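Search this site
Enter keywords
Go

FOR IMMEDIATE RELEASE
September 20, 2021

Vendotness shared workshop puts its Irik arm build out for anyone to copy

BOVER - The Vendotness workshop is releasing the full plans for Irik, a small bench arm with a two-finger gripper, built by members on evenings and weekends since May. Plans, parts list, wiring notes, simulator files. All free, all up today.

Irik is meant for people with a corner of a garage and not much else. It bolts to a bench, runs off one power supply and picks up light stuff: bags of screws, small jars, printed parts. Top load is 210 grams. We tried for more. The wrist sagged, so 210 it is.

The build takes 21 printed parts plus motors, bearings and a control board. Most people will need 30 hours of printing, spread out however you like. Hand tools only after that, and a soldering iron for the board.
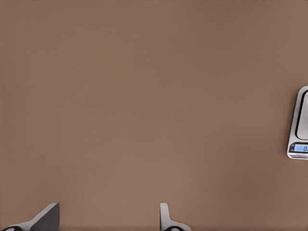

Weighing is the first job we set up for Irik, and it's the one most of our members asked for. Pick up a part, set it on the scale, read the number, move on. The simulator bench is kept plain on purpose, a bare brown top with nothing to bump into. The scale stands off to the right, well away from the open fingers, so the arm has to travel a fair way across the bench before it can put anything down. Nothing on the platform at the start of a run. New users should get that reach working before they change anything else.

Simulator files run on an ordinary laptop. Slow on older ones but it runs. Please do use it before powering up a real arm, we stripped two wrist gears learning that.

What's in the download:
- drawings and print files for all parts
- wiring diagram (revised, the May one had two leads swapped)
- Opoku, our control program, with settings for the weighing job
- simulator bench with scale
- build guide, step by step, still missing the cable routing page

The cable page is comming next. Until then leave plenty of slack at the elbow and tie the cables off above the joint.

Build nights at Vendotness are open to non-members. Bring your own printed parts if you have them, or use our printers for the cost of the plastic. There are 30 bench places, sign up at the front desk or by email. Kids welcome with an adult, safety glasses on hand.

Known problems: the left finger pad can peel after long use, glue it again and clamp overnight. The base squeaks. Opoku sometimes loses it's home position if the power dips, and the fix is to switch off, move the arm back by hand and start over. We are working on that one.

Plans may be copied, changed and shared. If you build one, send us notes on what broke and we'll add them to the guide.

About Vendotness
Vendotness is a member-run workshop in Bover with wood, metal and electronics benches, open evenings and weekends.

Press contact: Vendotness front desk, Bover. Sample printed parts available to look at on request.

###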